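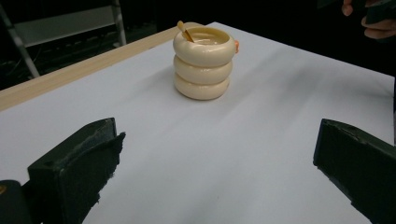 Workshop tips: working next to the arm

These notes started as a sheet of paper taped inside the glaze cupboard at our pottery in Kakthorpe. We make mugs, bowls and small pots, and we fill a fair number of them with wax or hand cream for shops that want a finished item. Since March two arms have done part of the lifting and setting down. The tips are for people who work beside them, and most will suit any small workshop that has taken on a machine to do the dull half of a job.

Setting out the bench

Cover the bench with something plain and matt. A shiny top throws light back and the arm misjudges the edge of a pale pot. White paper will do, or board if you have it. Change it when it gets greasy.

Tape paper down at the corners only. Tape along the whole length lifts in the middle once the room warms up and you get a ridge, and a pot set down on a ridge will rock.

Leave a clear strip of 30 centimetres between the last pot and your own things. Tea, phone, pencil and tape measure go on the shelf behind you. We lost a good steel rule in the first week because it was lying where a bowl was meant to go and the arm pushed it off the back of the bench into the sink trap.

A raised strip of wood along one side is worth fitting. Small round pots do roll if they are knocked over, and a lip stops them. Sand the top of it, as you will be leaning your forearms on it more than you expect.

Filling before or after

We tried both ways. Filling first and moving afterwards gives a neater bench but you have to leave more room at the top. Moving first and filling where the pot stands lets you go closer to the rim, and the shops like a full pot.

If you must move them full, slow the arm down. Ours came from Sonow with a speed setting that runs up to 100 and we keep it at 80 for empty ware. For anything with wax or cream in it, turn it down by half and then watch a few go past before you walk away.

Let wax skin over before it goes anywhere. Touch the side of the pot with the back of your hand, and if it still feels warm, leave it.

Stir sticks: decide on one rule and keep to it. Ours is that a stick in the pot means a person is still working on it, and no stick means it can go. It came about by accident but it has saved a lot of shouting across the room. Use wooden ones, as the metal sort mark the inside of the glaze.

Looking after the grip

The pads on the fingers wear out much sooner than the rest. Foam is kind to glaze but it goes ragged at the edges, and loose bits stick to anything tacky. Check them at the start of the shift. Trim a ragged edge with small scissors and replace the pad when you can feel the hard part through it.

Never clean pads with the spray we use for the benches. It leaves a film, and a glossy pot will slide through a filmed pad like soap. Warm water and a drop of washing-up liquid, then leave them overnight.

Keep a spare pair of pads cut to size in a labelled tub. Ours live in the drawer under the scales. If you take the last pair, write it on the board.

Scratches on the outside of the fingers don't matter. Chips on the inner edge do. Run your thumb down it (arm switched off at the wall, not just paused) and if it catches, put a strip of cloth tape over it until it can be filed.

Which shapes suit it

Straight-sided mugs are easy. Anything with a waist is easy too, as long as you grip at the waist. Ringed or ribbed pots want gripping on the widest ring. If the pads sit half on one ring and half in the groove, the pot tips as it comes up.

Handles and side tabs need to face the same way each time. Put a pencil mark on the paper and turn every pot to it. If you have a very small handle, face it to the side, away from both pads.

Thin rims we still do by hand. So are lids, and anything that has been repaired. There is a tray marked HAND and the rule is that you may add to it but you don't take from it to hurry the arm along.

What has changed in the day

People ask about this more than about the pads, so I will put down how it has gone here.

Before the arms came, the person on the long bench lifted every pot three times: board to bench, bench to scales, scales to crate. Over a normal month that was nearly 4000 pots. Two of us had wrist splints in the first-aid box with our names on. Nobody has asked for a splint since the spring, and I'm glad of that.

The lifting has gone but the looking has gone up. You used to check a glaze with your hands without thinking, because the pot was in them. Now you have to choose to pick one up. Kimie Kudo, who taught most of us to glaze, noticed within a fortnight that more pinholes were getting as far as the crates. Her answer was to take one pot in every row off the bench, hold it under the lamp and turn it right round. We all do it now. It costs a few minutes an hour and the pinholes are back where they were.

The bench is quieter, in the sense that there is less talk. With two people lifting you chat. With one person watching, you don't. We moved the radio, which helped a bit, and then we changed the rota so that nobody watches the arm for more than half a shift. The other half is trimming, packing or decorating. That helped more.

Breaks are another thing. A machine doesn't stop at half past ten, and in the early weeks people started drinking their tea standing up with one eye on it. Turn it off. Press the button, wait until it has gone back to rest, and go and sit down properly. We put the kettle time on the board at 10.30 and 3.15, and the arm stops for both.

Hours have stayed the same for everyone. One job changed its name and its pay, as somebody has to set up the arm in the morning and sort it out when it sulks, and that is skilled work and ought to be paid as such. If you are bringing one into your own place, settle that before it arrives. We settled it afterwards and it was awkward.

Teaching it a new pot

Do this at a quiet time. Late afternoon is good for us.

Use a second, or a pot you don't mind losing. Put it near the middle of the bench and bring the fingers in from either side, wide open. Close them slowly. Have your free hand on the stop control the whole time, and stand where you can see the pot and the control without turning your head.

Do ten lifts with it empty and ten with it filled. Write the settings on a card, with a sketch of the pot and an arrow for which way it faces. Cards go in the blue box in alphabetical order by range, so Eze is before Flumetti. Please put them back. Card 91 has been missing for weeks and it is the one for the squat bowl.

Keep the background dull. A bright window behind the bench confused ours every sunny morning until we hung an old dust sheet over it.

Cleaning up

Switch off at the wall, then lift the paper and fold it inwards so the drips stay inside.

Wax on the bench: wait until it is hard, then a plastic scraper. On the fingers, use a wooden one and go gently round the pads.

Cream on the floor wants dry sawdust first, then a mop. Mopping straight away only spreads it, and the arm side of the room has the slippery tiles.

Coil the cables loosely and hang them on the hook. They were getting trodden on under the stand, and one had to be replaced at our own expense.

Empty crates go by the back door. Full ones go on the low trolley, heaviest at the bottom, and the key for the kiln room hangs behind the apron pegs.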